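Lokora grasping software: notes of the working meeting
Dristport lab, Aug 12, 2021

Present: the planning side, the perception side, the two of us who look after the controller, and the Driltutska group on the line (the sound dropped out twice but they heard most of it).

1. Notes of the last meeting
Agreed, with one small correction. The old planner branch was frozen in January and should have been described that way; we had written "deleted", which gave the Driltutska group a bit of a fright. It is all still there, and anybody who wants something out of it is very welcome.

2. Planner
The long-promised change to the wall clearance check has been merged, and warm thanks were given to everyone who sat through the reviews. The planner now treats each sloping side of the bin as its own surface instead of boxing the whole tray in, so it will consider grasps close to the edge that it used to throw away. Planning is slower as a result. The meeting was content to live with that for the time being, although the controller side would like a proper timeout — at present a hard case just sits there and the arm waits politely.

Action: planning side to add a timeout of 4 seconds, with a clear message in the log when it is reached.

3. Perception
A long and very good-natured discussion. Of the 77 logged attempts gone through before the meeting, 7 failed because the segmentation joined two neighbouring objects into one. Brushes are the usual trouble, as the bristles come out ragged in the depth data and anything lying alongside gets swallowed up. Driltutska have a filter that may help and kindly offered to send it over, with the warning that it was written for a different sensor.

Cups on their sides were also talked about at some length. The pose estimate is fine along the body but wanders at the rim, and it was felt that the grasp scorer should simply prefer the body for now.

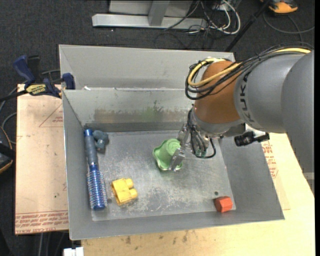 Gripper at the green cup in the bin, with the hairbrush and small pieces to the left.

Action: perception side to try the Driltutska filter on the same logs and report back.

4. Tooling
Simon, our replay tool, now opens the new log format. The camera and joint tracks can still drift apart on long recordings, so please keep recordings short until the fix is in. There was a plea, gladly taken up, for better names on saved runs.

Action: controller side to fix the drift and write half a page on naming.

5. Any other business
Driltutska asked whether the next meeting could start a little later, and it can.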